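Questions I get a lot

Do you ship your jam?
Sorry, no! I tried it once with 33 jars and the postage ate everything. You can pick up in Kelton, or catch me at the Didstead market in December.

How long does an open jar keep?
Mine never last long enough to find out (toast people, all of us), but I'd say 5 weeks in the fridge.

Can I bring jars back?
Yes please, lids too! Just rinse them first.

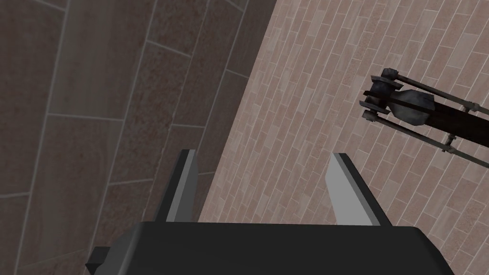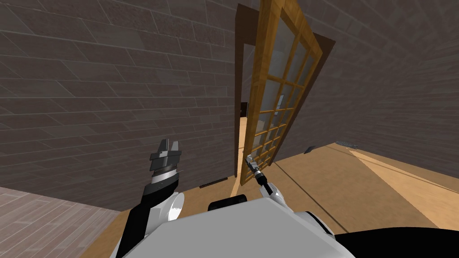 Is there pectin in the plum?
Nope, only plums, sugar and lemon. Kimie Kobori gave me the recipe and I haven't changed a thing.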